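Reusable Cups in the Student Lounge
Project report, Stosulen course in everyday product use
Decha Sriwong

4. Results

The project examined which cups students choose when several sizes are set out together on one table. Over the spring term, 38 students took part in short sessions held in the Clorkard building. Each was asked to pick a cup for a drink to be carried between classes, and then to state a reason in writing.

Small cups with lids were preferred by more than 50 percent of participants. The reason given most often was the fear of spilling on the stairs. Larger open cups were chosen mainly by students who intended to stay seated – 11 in all – and several of them wrote that a lid made the drink harder to reach.

Color had less influence than expected. The questionnaire offered red and blue as options, and most students left that section blank. A future version should ask about color separately, after the choice of size has been recorded.

5. Limitations

Sessions lasted 40 minutes and were held only in the afternoon. Morning habits may differ, particularly for hot drinks. Washing and storage were not studied.
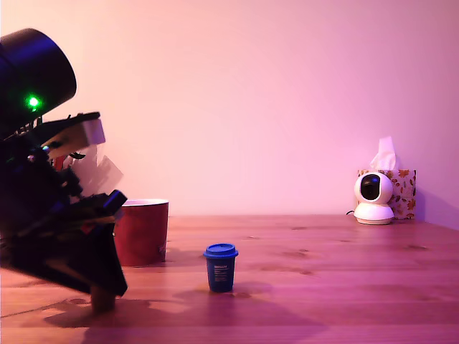

Vilja Hämäläinen commented that the report should have treated washing as part of the choice, as a lid is one more item to clean and is easily lost in a shared kitchen.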